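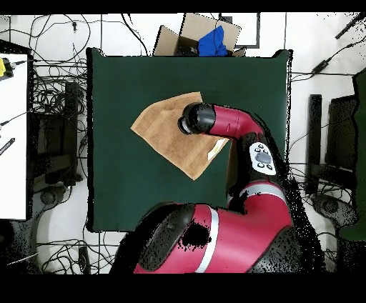
그림 1. 녹색 작업면 위의 수건과 그 위에 위치한 로봇 팔 그리퍼(헤드 카메라 시점)

유연물 조작 소프트웨어 개발 과제 중간 진도 보고
보고 시점: 2024년 8월
과제명: Zilano(직물류 정리 작업을 위한 인식·계획·제어 통합 소프트웨어)
수행 기관: Bikwood 로봇소프트웨어실
과제 책임자: Niilo Valtonen

1. 보고 개요

본 보고서는 Zilano 과제의 2차 구간 수행 내용을 정리하여 지원 기관에 제출하는 것이다. 이번 구간의 목표는 인식 모듈 Aka의 깊이 결손 대응 기능을 보완하고, 동작 계획 모듈 Vītola와의 연동 인터페이스를 확정하는 데 있었다. 인터페이스 확정은 계획대로 완료하였으며, 깊이 결손 대응은 일부 항목이 다음 구간으로 이월되었다. 하드웨어 구성의 변경은 없다.

2. 인식 모듈(Aka)

인식 모듈은 헤드 시점의 색상 및 깊이 정보를 정합하여 직물의 외곽, 접힌 모서리, 파지 후보점을 추정한다. 그림 1과 같이 수건이 일부 접힌 채 비스듬히 놓인 경우, 외곽선만으로는 실제 모서리와 접힘으로 생긴 모서리를 구분하기 어렵다. 이에 따라 표면 주름의 방향과 접힌 부분의 명암 차이를 함께 입력받는 분류기를 추가하였다.

깊이 결손은 로봇 팔의 윤곽 주변과 작업면 가장자리에서 두드러진다. 그림 1에서도 팔 하단 링크의 오른쪽을 따라 검은 점 형태의 결손이 밀집되어 있다. 종전 버전은 결손 화소를 빈 공간으로 처리하여 팔과 직물의 경계가 잘못 추정되는 사례가 있었다. 현재 버전은 관절 각도로부터 계산한 팔의 투영 영역을 먼저 제외하고, 남은 결손 영역은 '미관측'으로 별도 표기하여 계획 모듈에 전달한다.

평가용으로 구축한 장면은 총 600건이며, 이 중 458건에서 첫 번째 파지 후보점이 허용 오차 이내에 들었다. 실패 사례는 그리퍼가 직물 일부를 가린 장면에 집중되어 있다. 가림 상황에 대한 라벨 기준이 작업자마다 달랐던 점도 확인되어 라벨 지침을 개정하였고, 해당 장면의 재라벨링을 진행 중이다.

3. 동작 계획 및 제어(Vītola)

6월에 인터페이스 초안을 배포한 이후 두 차례 개정을 거쳐 메시지 형식을 확정하였다. 파지 후보점에는 위치와 접근 방향 외에 신뢰도와 미관측 영역과의 거리가 포함된다. 계획기는 신뢰도가 기준값에 미달하는 경우 접근 동작을 생성하지 않고 대기 자세에서 재관측을 요청한다.

제어 측면에서는 직물 상부 접근 구간의 속도 제한을 설정 파일로 분리하였다. 이전에는 해당 값이 코드에 고정되어 있어 직물 종류를 바꿀 때마다 재빌드가 필요하였다. 접촉 판정은 여전히 손목부 힘 추정값에 의존하며, 얇은 직물에서의 오판정 문제는 해소되지 않았다.

4. 도구 및 시험 환경

기록 재생 도구에 인식 결과와 계획 경로를 동일 시간축에서 표시하는 기능을 추가하였다. 실패 사례를 검토할 때 두 모듈의 로그를 따로 대조하던 절차는 폐지하였다. 회귀 시험은 변경 사항이 병합될 때마다 자동으로 수행되며, 결과는 과제 저장소에 보관한다.

5. 미결 사항 및 위험 요인

가. 그리퍼에 의한 가림이 큰 장면의 파지 후보점 정확도가 목표에 미달한다. 재라벨링 완료 후 재학습을 실시할 예정이다.
나. 헤드 카메라의 외부 파라미터 보정이 수동 절차로 남아 있다. 담당 인력이 한정되어 자동화 일정이 지연될 가능성이 있다.
다. 얇은 직물의 접촉 판정에 대해서는 별도의 시험 계획서를 작성 중이며, 초안은 차기 보고에 첨부한다.

6. 차기 구간 계획

재학습 모델의 평가, 보정 절차의 자동화 설계, 접힘 해제 동작의 계획기 반영을 순서대로 추진한다. 예산 집행은 승인된 범위 내에서 이루어졌으며 비목 간 전용은 요청하지 않는다. 세부 집행 내역은 붙임 2를 참조하기 바란다.

붙임 1. 인터페이스 명세서 확정본
붙임 2. 구간별 집행 내역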